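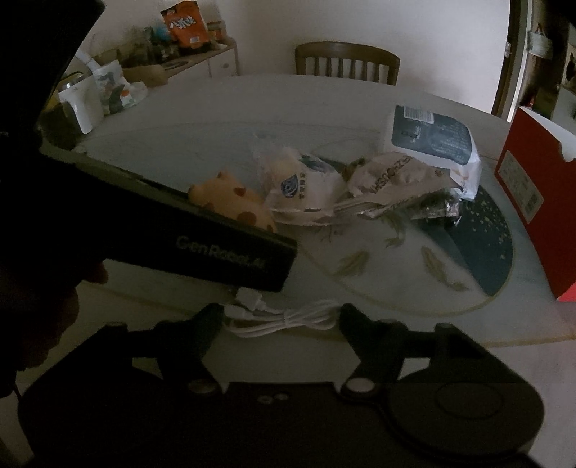 No. 135

Went to see the condo in Clovdale again. The listing now says "motivated seller," and I'd like to know motivated by what, as the price hasn't moved since spring. It claims 998 square feet. I paced it off and don't believe it – maybe if you count the balcony and the hall closet twice. Dexter Whitfield, the agent, says the HOA dues "rarely" go up. I asked for the last five years of minutes and got a brochure. I'll wait until August and see how motivated they are then.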